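Three grippers go head to head at Lovov

The robot lab at Lovov has started its big gripper trial, and it's already great fun to follow! Engineer Gheorghița Avram and her team are putting three grippers through the same six household jobs, from picking up cups to handling lids with clips. They have logged 278 tries so far. "Lids are my favorite, they're so much harder than they look," Avram said. Two more fingertip sensors go on trial next, and the full scores will be posted online for anyone to use. 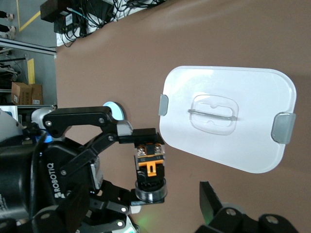 A Robotiq gripper and a white plastic lid with gray clips at the Lovov lab, April 2019.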